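Ticket 503 – Gripper stops partway on brush pick, width reading wrong after restart
Product: Trindex two-finger gripper, hand-held unit
Site: Cluvthorpe, bench 2
Opened by: Honeylyn Salazar
Assigned to: Angelica Bautista
Status: Closed, with one follow-up

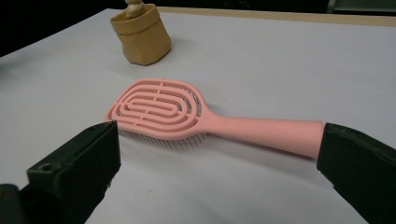 Opened 12 February 2020 by Honeylyn Salazar

The gripper faults out when we close on the long items. It started this morning on the hairbrush task. I close lengthwise, one finger at the head and the other at the end of the handle, and the fingers stop before there is any real hold on the brush. The status light goes red and the log shows "travel mismatch, right". If I let go of the trigger and squeeze again, nothing happens until I power cycle.

After the power cycle the width reading is off. With the fingers fully closed it should read zero and it reads 4 mm. Then it drifts back toward zero over the next several closes, and then the fault comes back.

Small items are fine. I ran the short list (clips, bottle caps, the glue stick) and got no faults at all. Out of 20 tries on the brush I had 11 faults.

Things I already tried:
Power cycle, several times.
Different cable.
Different battery.
Wiped both fingers with a damp cloth and let them dry.
Ran the homing routine from the menu. It finishes and says OK.

Firmware is whatever came with the May update. I have not changed anything on the unit myself.

Reply, Angelica Bautista

Thanks, that's a useful report. A few questions before I pull the unit.

Does it fault if you close across the handle instead of end to end?
Does it fault with nothing between the fingers, opening all the way and closing all the way?
Was the unit dropped or bumped recently?
Please send the log folder, the whole thing and not only the last file.

Please also stop using it for the brush until we know more. If the two sides disagree about where they are, the force limit can't be trusted, and the motor can push harder than it reports. Keep your free hand away from the fingers while it is powered.

Reply, Honeylyn Salazar

Across the handle: no fault in 10 tries.
Empty, full open to full close: faulted 3 times out of 10, always in the first part of the travel, when the fingers are widest.
Dropped: not by me. I asked the other shift and they said it was set down hard on its right side once, but it worked afterward so they didn't log it.

Logs are uploaded. I have switched to the spare for now.

Reply, Angelica Bautista

Read through the logs. The left side is clean. The right side loses position only when the opening is wider than 40 mm or so on the readout. Below that the two sides agree closely. That fits what you saw with the small items and with the grip across the handle.

It also explains the odd width after a restart. Homing runs at the closed end, where the right side behaves, so it passes. The error comes in later, once the fingers have been out wide. I would not use "homing OK" as proof of anything on this unit.

Two likely causes: a damaged rack on the right side near the outer end, or a loose encoder magnet that shifts when the carriage changes direction. I need the cover off to tell which. Please bring it over with the battery removed.

Work note, Angelica Bautista

Unit opened. Findings:

1. Right rack has two chipped teeth near the outer end. The matching gear has a mark but no missing material.
2. Encoder magnet is tight. No glue failure.
3. One of the two screws holding the right finger mount was backed out almost a full turn. The other was tight.
4. Left side shows no damage. Left mount screws tight.
5. Found a small plastic chip in the bottom of the housing. It matches one of the teeth.

The chipped teeth account for the lost position. A hard knock with the fingers open would do it, since the rack has the least support out there. I can't say for certain that the knock on the other shift was the one.

The loose screw is a separate issue. It lets the finger lean back a little under load, and on an end-to-end grip all of the load goes that way.

Work note, Angelica Bautista

Replaced right rack and gear with parts from the Eltov kit. The rack in the Karakaya kit has the same length but a different tooth pitch and will not mesh – please don't mix them, the bags look alike. Put thread locker on all four mount screws. Housing cleaned out, cover back on.

Test results:
Empty, full travel, 40 cycles: no faults. Width at close reads zero before and after.
Brush, end to end, 20 closes: no faults.
Brush, across the handle, 10 closes: no faults.
Force check on the gauge block: left and right agree within limits.

Unit is back on bench 2.

Reply, Honeylyn Salazar

Ran it through the rest of the afternoon, brush and the other long items. No red light. The trigger feels a bit stiffer than before when the fingers are wide, is that expected?

Reply, Angelica Bautista

Yes, the new rack is tighter than the old one. It should ease off with use. If it gets worse or starts to click, stop and reopen this ticket.

Follow-up, still open under a separate ticket: change the homing routine so that it opens to full width and comes back before it reports OK. Until that is in, run five empty full-travel closes at the start of each shift and check that the width reads zero afterward. Any knock or drop goes in the log, even if the unit still works.

Closing this one.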